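Bumwood Room Users' Group
Minutes of the January meeting, held Tuesday in the back room

Minutes of the previous meeting were read and approved.

1. Worktable
The table is staying on the carpet by the shelving unit. Members asked that the tray stay on the left, with the organizer box to the right of it.

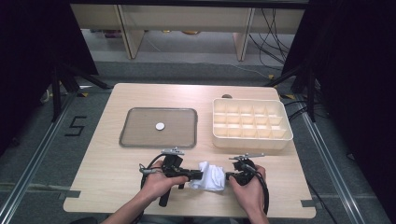
Worktable with tray, organizer box and white cloth

2. Cloths
Members had been leaving white cloths in a heap on the shelf. Agreed that cloths are folded before they are put away. Haddad has quoted for a new pack of 15, and the quote was accepted.

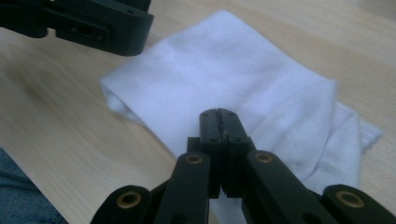 Washing stays on the present rota. Stained cloths go to Mullwood for rags. A request to switch to paper towels was discussed and not taken up.

3. Small parts
The organizer box is for small items only. A proposal to label the compartments was carried, with 2 against. Labels to be ordered from Cerkport, pack of 1,000, as smaller packs are out of stock.

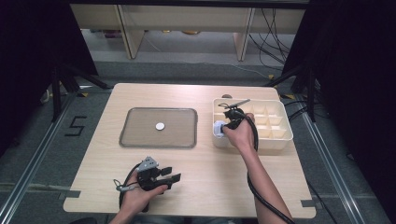

Bumwood Room Users' Group, Storage and Supplies Team

The team will write the labels before the next meeting. Larger items go in the cupboard under form 521.

4. Other business
Shelf to be dusted. Meeting closed at 8:15 p.m.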